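홈 침구 관리 세탁 정리수납 자료실 검색어를 입력하세요 검색

고무밴드형 매트리스 커버 당겨 펴기와 침대 위 옷 정리 순서

작성일 30/11/2023

이 문서는 고무밴드형 매트리스 커버를 이미 씌워 둔 침대에서 표면 주름을 없애고, 그 위에 올려 둔 옷과 소품을 치우는 절차를 다룬다. 커버를 완전히 벗겨 다시 씌우는 방법은 별도 문서 '커버 교체'를 참고한다.

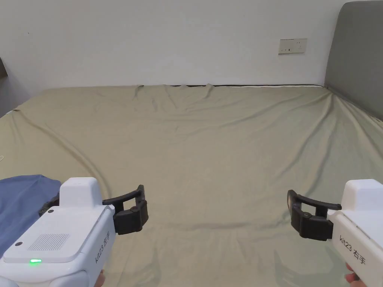
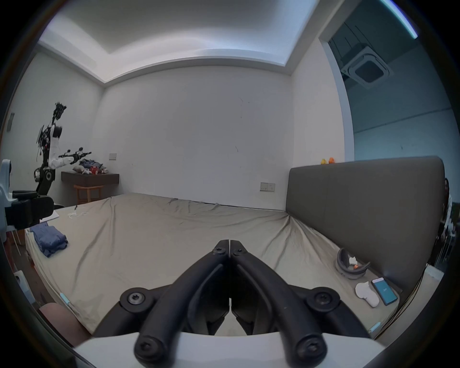
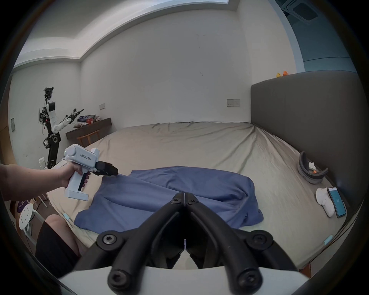 커버를 씌운 침대. 세 사진 모두 커버에 주름이 있고 파란색 천이 올라와 있다.

1. 적용 범위

한쪽에 천 소재 헤드보드가 있고 다른 한 변이 벽에 가까운 침대를 기준으로 한다. 벽 쪽 변은 손이 들어갈 공간이 좁아 커버가 밀려 올라와도 늦게 발견된다. 첫 번째 사진에서는 벽 쪽 가장자리를 따라 매트리스의 흰 테두리가 가늘게 드러나 있다. 이 상태에서 윗면만 손바닥으로 쓸어 펴면 주름의 위치만 바뀐다. 테두리가 보이면 3항부터 순서대로 진행한다.

2. 준비

2.1 작업 시간은 18분으로 잡는다. 옷이 많으면 5항을 나중에 따로 해도 된다.
2.2 준비물은 수납 바구니 하나, 분무기, 커버 고정 클립 4개이다. 클립은 Katident의 집게형을 기준으로 설명하지만 물림 폭이 비슷하면 다른 제품도 쓸 수 있다.
2.3 침대 위의 전자기기와 케이블을 먼저 치운다. 휴대전화는 커버를 당길 때 미끄러져 헤드보드 틈으로 빠지기 쉽다. 펜도 같이 치운다. 잉크 자국은 면 커버에서 잘 빠지지 않는다.
2.4 종이류는 옷과 섞지 말고 책상이나 서랍으로 옮긴다.
2.5 헤드보드 위에 세워 둔 작은 장식품은 내려놓는다. 두 번째와 세 번째 사진의 고무 오리처럼 헤드보드 위에 놓인 물건은 매트리스를 들 때 떨어질 수 있다.

3. 모서리 고정

3.1 매트리스를 벽에서 한 뼘 정도 떼어 낸다. 침대 틀이 고정식이면 매트리스만 민다.
3.2 벽 쪽 모서리 중 헤드보드에 가까운 쪽부터 시작한다. 한 손으로 매트리스 모서리를 들고 다른 손으로 고무밴드를 바닥면까지 끌어내린다. 밴드가 옆면에 걸쳐 있으면 곧 다시 올라온다.
3.3 대각선 반대편 모서리로 이동해 같은 방식으로 끼운다. 나머지 두 모서리도 대각선 순서로 끼운다. 인접한 모서리를 연달아 끼우면 천이 한쪽으로 몰리고 마지막 모서리에서 길이가 모자란다.
3.4 모서리의 봉제선이 매트리스 모서리 선과 일치하는지 확인한다. 봉제선이 돌아가 있으면 윗면에 사선 주름이 남는다.

4. 윗면 펴기

4.1 긴 사선 주름은 주름이 향하는 두 끝을 찾아 그 부분의 밴드를 다시 당긴다. 가운데를 눌러서는 없어지지 않는다.
4.2 가장자리에 잔물결처럼 모인 주름은 그 변의 가운데를 잡고 아래로 당긴 다음, 남은 천을 양쪽으로 나누어 보낸다.
4.3 보관할 때 생긴 접힘 자국은 분무기로 가볍게 적시고 손등으로 편다. 완전히 마를 때까지 이불을 덮지 않는다. 다림질 온도는 세탁 라벨의 표시를 따른다.
4.4 클립을 쓸 경우 네 모서리의 바닥면에 하나씩 물린다. 옆면에 물리면 천이 늘어난다.

참고: 매트리스 패드를 함께 쓰면 패드가 먼저 밀리면서 커버를 끌고 간다. 패드 모서리의 밴드도 점검한다. Flastau 규격 패드는 밴드 폭이 좁으므로 커버보다 먼저 확인한다.

5. 파란색 옷과 천 접기

5.1 펴 놓은 커버 위에서 작업한다. 침대 한가운데를 비워 접는 자리로 쓰고, 접은 것은 발치 쪽에 놓는다.
5.2 뭉친 천은 위쪽 양 귀를 잡고 한 번 털어 방향을 잡는다. 한 귀만 잡고 끌면 커버까지 같이 밀린다.
5.3 바지는 좌우로 반 접고, 밑단을 허리 쪽으로 올려 다시 반 접은 뒤 한 번 더 접는다. 데님은 두꺼우므로 접는 횟수를 더 늘리지 않는다.
5.4 상의는 앞면을 아래로 두고 소매를 안쪽으로 넣은 다음 세로로 접는다. 접은 폭은 바지와 맞춘다.
5.5 새로 산 진한 색 데님은 밝은 커버에 물이 들 수 있다. 첫 세탁 전이면 커버 위에 수건을 깔고 접는다.
5.6 양말은 짝을 맞춰 겹친 뒤 반으로 접는다. 발목 부분을 뒤집어 묶으면 고무단이 빨리 늘어난다.

6. 옮기기와 마무리

6.1 접은 옷은 접힌 면이 앞으로 오도록 바구니에 세워 넣는다.
6.2 매트리스를 원래 자리로 민다. 이때 벽 쪽 커버가 벽에 쓸려 올라오지 않는지 본다.
6.3 내려놓은 장식품을 제자리에 올린다.
6.4 벽 쪽 가장자리를 눈으로 한 번 확인한다. 매트리스 테두리가 다시 보이면 3.2로 돌아간다.

7. 문제 발생 시

커버가 하루 만에 올라온다: 커버 깊이가 매트리스 두께보다 얕은 경우이다. 패드 두께를 더해서 다시 잰다.
한쪽에만 주름이 남는다: 커버의 가로와 세로가 바뀌었을 수 있다. 라벨 위치를 확인한다.
밴드가 느슨하다: 건조기 고온 사용을 중단하고 클립으로 보완한다. 그래도 빠지면 교체한다.

5월 개정에서 3.3의 모서리 순서를 대각선 방식으로 바꾸었다. 이전 판을 인쇄해 둔 경우 해당 항목만 교체하면 된다.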